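### 3.2 Collection of demonstrations

We compared two ways of showing the task to the arm. In the first way, the operator holds the wrist and moves the arm by hand (kinesthetic teaching). In the second way, the operator stays at a separate desk and drives the arm with the Velovier hand controller. Both ways record the joint positions, the gripper opening and the camera streams in the same format, so the later training does not need to know which way was used.

The work is done on opened desktop computers. One demonstration covers one part only, for example one memory module, and it ends when the operator releases the part and moves the gripper back above the case. We kept 697 demonstrations by hand guidance and 768 by remote control. Trials in which the operator stopped before the end were removed before training.

With hand guidance, the operators felt the contact with the slot directly and made fewer corrections near the board. Their hands, however, often covered the view of the wrist camera. With remote control the view stayed free, but the last 5 mm of the motion were slow, and the operators paused many times to check the alignment. For this reason we cut pauses longer than 2 s from the remote recordings. No such cut was applied to the hand-guided recordings. 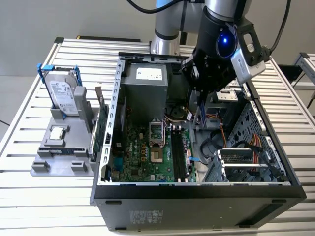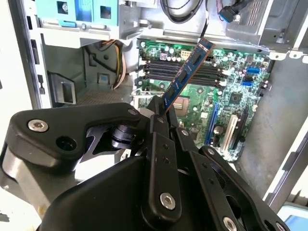

**Figure 4.** Work on an opened desktop computer, with the gripper at the case.

After reading a draft of this section, Kleinschmidt remarked that cutting the pauses may also remove useful information, for a pause often marks the place where the operator is unsure, and asked that the policy be trained once more on the uncut recordings. The results of that training are given in Section 5.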